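Leave the bad grabs in

Opinion, 7th January
Nidia Huanca

Last September our group at Pilwood finished its first proper round of collecting. We carried hand-held grippers round an ordinary office and worked the things that people work there: drawers, switches, cupboard doors, and a great many lever handles. At the end we had 1,285 recordings. After the review we had 866. I argued against that review at the time and lost, and I would like to set the argument out again before the next round starts.

The rule we used was simple. A reviewer watched each recording and threw it out if the fingers missed, slipped, paused too long or came back for a second try. Kaj Overgaard wrote the rule and he had decent grounds for it. A system trained to copy will copy whatever it is given, hesitation included. If a third of your examples dither in front of a door, you may end up with a robot that dithers in front of doors.

I accept that. My trouble is with what the rule did to the people holding the grippers. Once they knew that a second try meant a wasted recording, they stopped making second tries. They lined themselves up first, squared to the door, and started recording only when they were sure of the handle. We ended up with hundreds of examples that begin from the same comfortable spot. A robot on wheels will not often find itself in that spot.

A lever handle is a good test of this. The fingers can close on the end of it, or nearer the lock, and each leaves you with a different amount of pull and a different chance of sliding off.

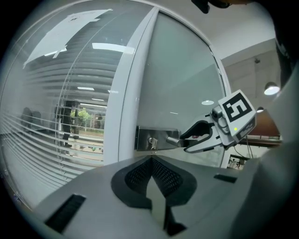 What a clean set leaves out

The recordings we threw away were mostly recoveries. Somebody came in a little high, touched the lock case, backed off and tried again lower down. To a reviewer that is a fault followed by a success. To me it is the most useful part of the whole recording, as it shows what to do from a position you didn't want to be in. The 866 we kept have very little of that in them.

Ka-ming Su suggested a fair middle way, which was to cut each faulty recording at the moment of the fault and keep the rest. You lose the bad approach and keep the recovery. It takes longer, and whoever does the cutting needs to know what they are looking at. Hernán Valderrama tried it on 300 of the rejects and found the work dull but not difficult. I would pay for that work before I paid for another week of fresh collecting.

The same goes for surroundings. There was a proposal, which came from Latgate, to do all the door work on one plain test door against a plain wall. I can see the appeal to anyone who has to check the results.
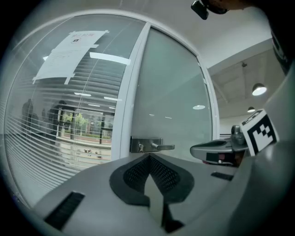

Offices have glass in them, and glass throws the ceiling lights back at the camera. They have blinds, notices stuck up with tape, and colleagues going about their day. If a system has only met handles on a bare wall, it has been told nothing about which of those things to ignore. We can add variety later by altering the recordings on a computer, and Skirnari does a lot of this, but I have yet to see it replace going to another building.

There is a cost to my side of it. Messy recordings are harder to score, and when training goes badly you have more suspects. Nayeli Urrego, who has to explain our progress to the people paying for it, would much prefer one tidy number. I sympathise, though I don't think her difficulty should decide what we collect.

For the next round I have asked for 2 changes. Collectors should start recording before they have picked their spot, and a second try should count as a good recording so long as it is labelled as one. Kaj has agreed to the second. We are still talking about the first.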